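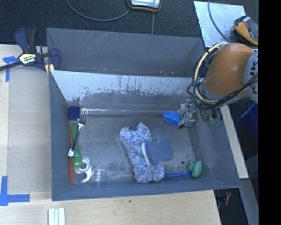
Sorting a Bin of Mixed Household Items
Henmont Household Guidance, Sheet 14
Last reviewed 16/08/2026

Bins that receive whatever has no other place should be emptied and sorted at regular intervals. The procedure set out in this sheet applies to a single open bin holding utensils, cleaning articles and small toys.

Before you begin

Set the bin on a firm table at a comfortable height. If the table is narrow, secure the rim with a bar clamp. Place 2 trays and a dry towel within reach.

Step 1. Remove the utensils
Take out forks first, holding them by the handle. Plastic spoons and other long, thin articles should follow. Anything that will be used with food must be washed before it is returned to a drawer.

Step 2. Remove the cleaning articles
Lift out microfiber or chenille dusters together with any pad or sponge resting on them. Shake them outdoors. Household staff at the Grerka residence launder duster heads separately from kitchen towels, and this practice is recommended. 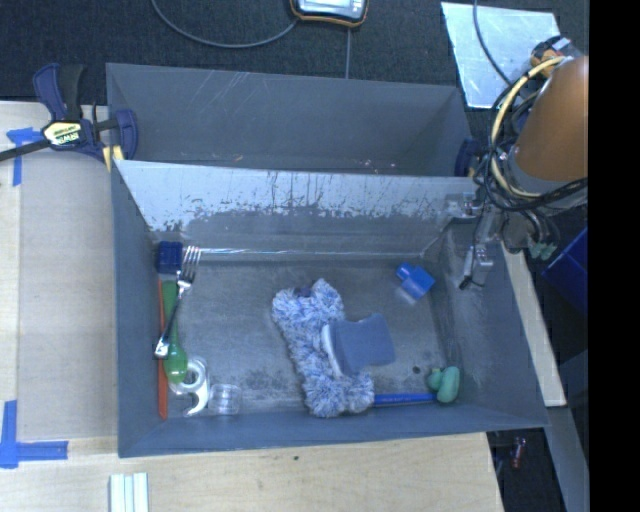
Step 3. Remove cups, blocks and toys
Small clear cups tend to roll and should be placed upright on the tray at once. Rubber toys and plastic blocks may be washed by hand in warm water with a little dish soap. Rinse and leave to dry on the towel.

Step 4. Clean the bin
Mix 900 ml of warm water with a small amount of dish soap. Wipe the floor of the bin, then the sloped sides. Stains and drip marks on an upright panel may need to soak under a damp cloth for up to 14 minutes. Scratches will remain and do not affect use.

Step 5. Return the contents
Only articles that belong together should go back. Utensils are to be stored in the kitchen and dusters in the cleaning closet. The Kovács labels supplied with this series may be attached to the outside of the bin once the surface is dry.

Related sheets: Care of Plastic Trays; Drawer Dividers, Gandau Pattern.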